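Home | Galleries | Kitchen Things | Workshops | About | Contact

Hung Up: utensil stands and the tools that live on them

614 views | 4 comments | Share

I have been a bit obsessed with utensil stands since February, when Žofie Bednárik cleared out her aunt's kitchen and asked if anyone wanted "the chrome thing". I did want the chrome thing! I now think a good stand is the most cheerful object you can put next to a cooker, and I've been pestering friends to let me have a proper look at theirs. These notes go with the gallery, starting with the picture I like best.

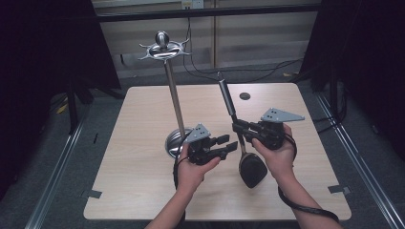

The chrome-topped stand

I love a stand that goes a little over the top, and this one has a round polished base, a slender pole and then a lovely burst of curved arms with a silver knob at the very peak. It has a touch of the hotel breakfast room about it. The big black scoop with the silver tip on its grip is just the sort of tool I'd want on one of those hooks, because anything that size is a nightmare in a drawer. Pale wood suits chrome very well too, I think. On my own dark worktop every fingerprint seems to shout.

How I hang mine

The order has changed many times and I expect it will change again. At the moment the ladle faces the cooker, as it's the one I grab without looking, and the slotted spoon goes directly opposite so the two heavy ones balance. The fish slice is next along. Then the masher, which swings and knocks into everything – I've tried it in every position and it is simply a masher, it will not behave.

Žofie hangs hers by length, longest at the back. It looks beautiful and I can never find anything when I cook at her place.

Handles, and the holes in them

Most disappointments with a stand come down to the handle. A wide loop goes on first time, even with floury hands. A tiny drilled hole means you stand there threading it like a needle while the onions catch. Oldřich Gajdoš, who has been mending kitchen bits at Korau for longer than I've been cooking, opens up small holes with a round file and then rubs the edge smooth with fine paper. He did three of mine one afternoon and wouldn't take anything but soup for it.

If there's no hole at all, a short loop of cotton string tied below the end of the grip works nicely. Tie it tighter than you think you need to.

Getting a stand steady

Hang everything on one side and even a heavy base starts to lean. Fill opposite arms first and work round. If it still rocks when it's empty, turn it over and look at the underside: Žofie's aunt's stand had lost one of its little felt pads, and a new one cured it completely. I'd been folding up bits of cardboard for weeks!

The pole on mine also unscrews very slightly over time. A quarter turn clockwise every so often and it's solid again.

Keeping the shine

Warm water, a drop of washing-up liquid, a soft cloth, then a dry cloth straight afterwards. That's it for chrome. I wouldn't go near it with a scourer. The curved arms collect a fine greasy dust where they meet the pole, and an old toothbrush gets into those corners better than anything I've bought for the purpose. Ingeborg Hämmerli swears by a cloth barely dampened with vinegar for water marks, and hers does gleam, though she rinses it off straight away and so should you.

What earns a hook

My rule is that a tool stays on the stand if I've used it in the past week. The pasta claw went back in the drawer under that rule and came out again two days later, so perhaps it isn't a very strict one. Big scoops and ladles nearly always stay. Whisks look wonderful but tangle with their neighbours, and I've moved mine to a jug.

More stands are coming. Uriel Arancibia has promised me an afternoon with his, which is enamelled and very green, and I'm hoping to get to the Čierny flea market before the good things go.

Comments (4)

Nicanor Sepúlveda
That top! My grandmother had one with arms rather like those and we used to hang our wet mittens on it.

Ingeborg Hämmerli
Please tell people to rinse the vinegar off TWICE. Otherwise lovely.

Uriel Arancibia
It isn't that green.

Žofie Bednárik
By length is the only way and I won't be moved on this. Come for supper and I'll show you where the fish slice is.

Share this gallery | 377 shares | Back to Kitchen Things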